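ロボットは「お手本」で大きくなる
かたづけの練習帳ができるまで

みなさんは、はじめておはしを持った日のことをおぼえていますか。たぶん、おぼえていないという人が多いでしょうね。わたしもすっかりわすれてしまいました。でも、おうちの人がとなりでゆっくりおはしを動かして見せてくれて、それを見ながら、豆をぽろぽろ落としたり、手がつりそうになったりして、いつのまにか使えるようになったのだと思います。

ロボットにも、ちょっとにたところがあります。Dimix(ディミックス)という研究室では、Jado(ジャド)という名前のロボットに、おかたづけをおぼえてもらおうとしています。Jadoはまだ小さな子どものようなもので、びんを持って、たなのところまで行って、ことんと置く、たったそれだけのことがなかなかむずかしいのです。そこで人間が、お手本をたくさん、それはもうたくさん、つくってあげることになりました。

きょうは、そのお手本をどうやって集めているのか、ゆっくりお話ししていきますね。とちゅうで少しむずかしい言葉も出てきますが、わからなくなったらとばして、あとでもどってきてもだいじょうぶです。

命令するだけでは、だめなの?

昔からあるロボットの動かし方に、やることをひとつひとつ命令に書いておく、というやり方があります。「右に30センチ進む。手を開く。手をとじる。もどる」というぐあいです。工場のように、いつも同じ場所に同じ部品が流れてくるところでは、このやり方がとてもよくはたらきます。

ところが、おうちの中はどうでしょう。きのうはテーブルのまん中にあったジャムのびんが、きょうはすみっこにあるかもしれません。とびらがしまっていることもあるし、半分だけ開いていることもあります。だれかがびんのとなりに本を置いたら、もうきのうの命令では、ロボットの手が本にぶつかってしまいます。ありとあらゆる場合を先に考えて、ぜんぶ命令に書いておくのは、どんなにがんばり屋さんの大人でもできそうにありません。

それなら、やり方をたくさん見せて、「こういうときは、こうするといいんだな」というこつを、コンピューターに自分で見つけてもらおう。そう考えた人たちがいました。たくさんの例からこつを見つけるこのしくみを「機械学習(きかいがくしゅう)」といいます。お手本は、この学習のための教科書であり、ドリルでもあるわけです。

人間がロボットの手を持ってみる

さて、お手本をつくるといっても、人間がただ自分の手でかたづけて見せるのでは、少しこまることがあります。わたしたちの手には指が五本もあって、やわらかくて、ひねったりつつんだりができますよね。けれど、Jadoの手には指が二本しかありません。五本指のじょうずなやり方を見せられても、「ぼくにはそんな指、ないんだけどなあ」となってしまいます。

そこで研究室では、人間のほうがJadoの手に合わせることにしました。二本指の道具を手に持って、その道具でものをつかむのです。研究室の人たちは、この道具をRitedden(ライテデン)とよんでいます。大きな洗たくばさみか、パン屋さんのトングを思いうかべてもらうと、だいたい近いと思います。道具にはカメラがついていて、指の先でなにが起きているかを、ずっと見ています。

カメラのレンズは「魚眼(ぎょがん)レンズ」という、とても広いはんいがうつるものです。まっすぐなかべやとびらも、ぐにゃりと曲がってうつります。はじめて見ると目が回りそうですが、てんじょうのあかりから手もとのびんまでいっぺんに見えるので、「たなはあっち、びんはこっち」ということが、一まいの絵だけでわかるのです。

指の内がわの、オレンジ色のところもよく見てみてください。みぞがたくさんついた、やわらかいパッドになっています。ガラスのようなつるつるしたものを、かたい指ではさむと、つるんとにげてしまいますからね。

それから、指の上にある白と黒の四角いもようは、カメラのための目じるしです。コンピューターはこのもようをさがして、「いま、指はこれくらい開いているな」と計算します。左と右でもようがちがうので、どちらの指かをまちがえることもありません。お店のレジで読み取る、しまもようや四角いもようと、しんせきのようなものだと思ってください。

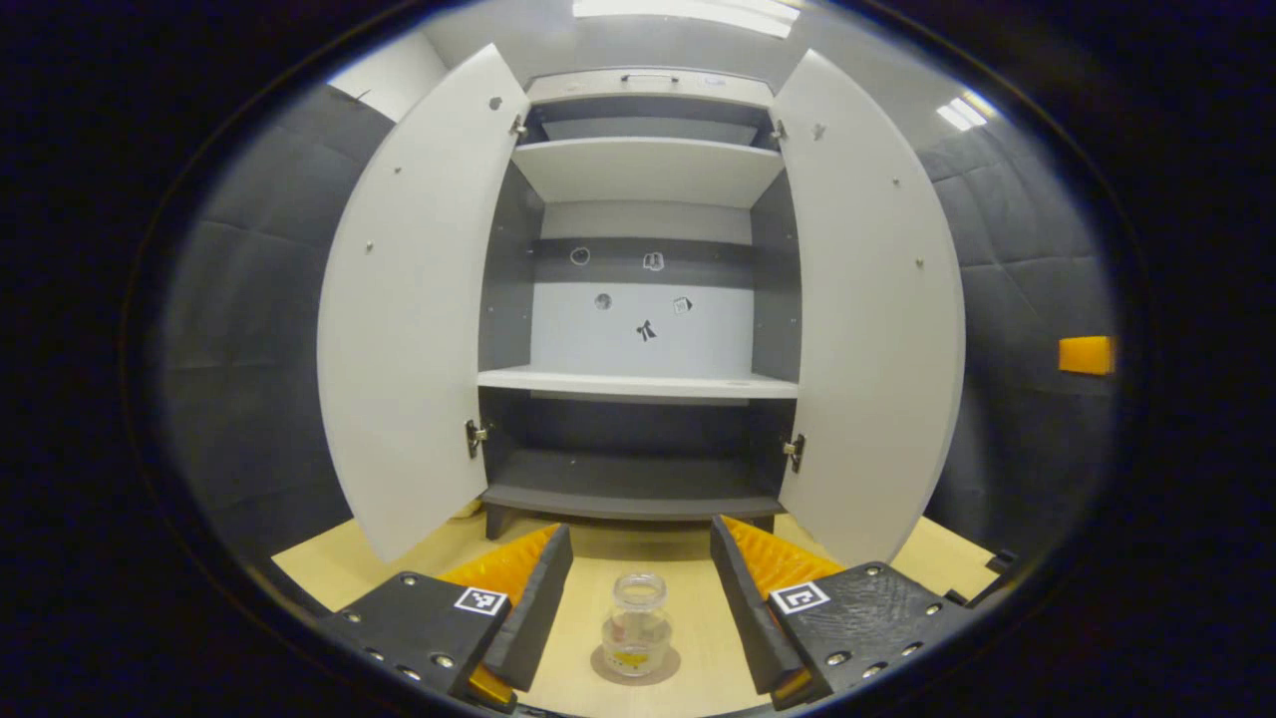
「一回分」ってどこからどこまで?

お手本には、はじまりとおわりがあります。たとえば「びんをたなに置く」というお手本なら、道具の指を開いてびんに近づくところからはじまって、つかんで、持ち上げて、たなの上まで運んで、置いて、指をはなすところまで。これで一回分です。研究室ではこの一回分のことを「ひとまき」とよんでいます。昔のビデオテープをひとまき、ふたまきと数えたのがもとになっているそうで、いまどきテープなんて使っていないのに、よび名だけがのこってしまったのだとか。

びんのひとまきは、長くても30秒くらいでおわ……と書きかけて、記録ノートをたしかめました。決まりでは、ひとまきは30秒までです。それより長くかかったときは、どこかで迷っているしるしなので、もう一度さいしょからやりなおします。

そのあいだ、カメラはずっと動画をとりつづけています。動画というのは、すこしずつちがう絵を、ぱらぱらまんがのようにつないだものでしたね。コンピューターはその一まい一まいについて、「この絵のとき、手はどっちへ動いたか」「指は開いたか、とじたか」をくみにして受け取ります。見えているものと、そのときにした動き。この二つがくみになっていることが、とても大事なのです。算数のドリルだって、問題だけで答えがのっていなかったら、まるつけができなくてこまりますものね。

同じお手本ばかりだと、どうなる?

ここで、ちょっと考えてみてください。まったく同じ場所にびんを置いて、まったく同じ道すじで運んだお手本を、100回分集めたとします。Jadoはかたづけがじょうずになるでしょうか。

ざんねんながら、あまりなりません。その場所にあるびんなら運べるようになるかもしれませんが、びんが手のひらひとつ分ずれただけで、もうどうしていいかわからなくなってしまいます。漢字のテストで、ドリルとまるっきり同じ順番で出ればぜんぶ書けるのに、順番がかわったとたんに手が止まってしまった、なんてことはありませんか。わたしは小学生のころ、よくありました。

だから研究室では、お手本をつくるたびに、どこかしらをかえていきます。

びんを右に置いたり、左に置いたりする。
びんのかわりに、べつの入れものにする。
近づく向きをかえる。正面から行ったり、ななめから行ったり。
運ぶ先のたなを、上の段にしたり下の段にしたりする。
立つ場所も、一歩ずつずらす。

こうして書くとかんたんそうですが、人間というのはふしぎなもので、気をつけていないと、ついつい同じ動きをくり返してしまいます。そこで、次はどこになにを置くかを書いたカードをつくって、よくまぜて、一まいずつ引くことにしました。カードは40まいあります。引いたカードに「左のおく」と書いてあったら、どんなにやりにくくても左のおくに置きます。わたしも一度やらせてもらいましたが、左のおくのカードばかり続けて引いてしまって、うでがぷるぷるしました。

ちなみに、このカードのたばにもDizon(ディゾン)という名前がついています。研究室の人たちは、なんにでも名前をつけるのがすきなようです。

しっぱいしたお手本はどうするの?

つかもうとして、びんをころんとたおしてしまう。とびらのとっ手に道具をぶつけてしまう。人間がやっていても、そういうことはしょっちゅう起こります。

しっぱいした「ひとまき」は、すぐにはすてません。まず「しっぱい」という印をつけて、べつの入れものにしまっておきます。それをそのままお手本にまぜてしまうと、Jadoが「なるほど、びんはたおすものなんだな」とおぼえてしまうかもしれないからです。これはこまりますね。

でも、つかみそこねたあとに、あわてず手を引いて、もう一度ねらいなおして、ちゃんとつかめたときは話がべつです。これはとてもよいお手本になります。Jadoだって本番ではきっとつかみそこねますから、そんなときにどうすればいいかを知っていると、とても心強いのです。研究室のノートでは、こういうひとまきに、二重まるがついています。

練習場をのぞいてみよう

お手本をとる場所には、白っぽいとだながテーブルの上に置いてあります。かべには黒っぽいパッドがはってあって、頭の上には明るいあかりがあります。明るさがころころかわらないようにしておくと、カメラが指の目じるしを見つけやすくなります。

とだなのおくのかべには、小さな黒いシールがはってありますし、とだなのうしろには文字のかざりも見えます。かざりや本のように、かたづけとは関係のないものが見えていても、Jadoには「いま大事なのはこれだ」とえらべるようになってほしいのです。みなさんのつくえの上だって、宿題のほかに、いろんなものがのっているでしょう?

白いふたのボトルは、とだなの中の、下のほうの白いたなに立っています。二本の指のあいだからとだなまでが、こんなふうに見わたせます。人間の目の高さから見るのとは、ずいぶんちがいますよね。でも、この道具をJadoの手と同じ形にしておけば、Jadoの手についたカメラからも、よくにた景色が見えるはずです。お手本と本番の景色がにていると、コンピューターはおぼえたことを使いやすくなります。

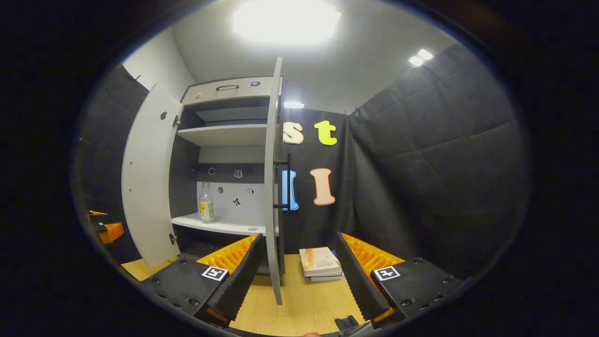
お手本は、たくさんあればあるほどいいのですか?

数が多いことはたしかに助けになりますが、中身がにたものばかりだと、ふやしてもあまり役に立ちません。場所や向き、運ぶものがいろいろまざっていて、しかもていねいにできたお手本がそろっていると、少ない数でもよくおぼえてくれます。研究室では、まず220回分を集めてJadoに学習させてみて、にが手なところを見つけてから、そこをおぎなうお手本をつくりたしていくことにしています。

おうちでできる「お手本あつめ」

ロボットがなくても、お手本あつめのたいへんさはためしてみることができます。台所からトングをかりてきて(ちゃんとおうちの人に聞いてからにしてくださいね)、からのペットボトルを一本用意しましょう。それから、小さな紙に「右」「左」「手前」「おく」などと書いて、ふくろに入れておきます。

紙を一まい引いて、そのとおりにペットボトルを置いたら、トングでつかんで、はこの中に立ててみてください。たおさずに手をはなせたら、ノートにまるをひとつ。つかみそこねてもやりなおせたら、二重まるです。

なれてきたら、お友だちや兄弟に、うしろから見ていてもらうのもおすすめです。「いつも右がわからつかんでいるよ」なんて、自分では気がつかなかったくせを教えてもらえるかもしれません。お手本をつくる人にくせがあると、それをまねするロボットにも同じくせがうつってしまうので、Dimixの人たちも、ときどきおたがいの動画を見せあって、くせさがしをしています。

言葉のメモ

お手本データ　ロボットに見せるために記録した、動画と手の動きのくみ。

グリッパー　ものをつかむための、ロボットの手の部分。指が二本のものも、三本より多いものもあります。

魚眼レンズ　とても広いはんいがうつるレンズ。はしのほうほど、ぐにゃりと曲がって見えます。

機械学習　たくさんの例の中から、コンピューターがきまりやこつを見つけるしくみ。

ひとまき　Dimixでの、お手本一回分のよび方。ほかの研究室では「エピソード」とよぶことが多いです。

次のお話では、集めたお手本をコンピューターがどんなふうに読んでいくのかを書く予定です。トングでペットボトルを立てるのにすっかりなれた人は、それまでのあいだ、きき手でないほうの手でも練習してみてくださいね。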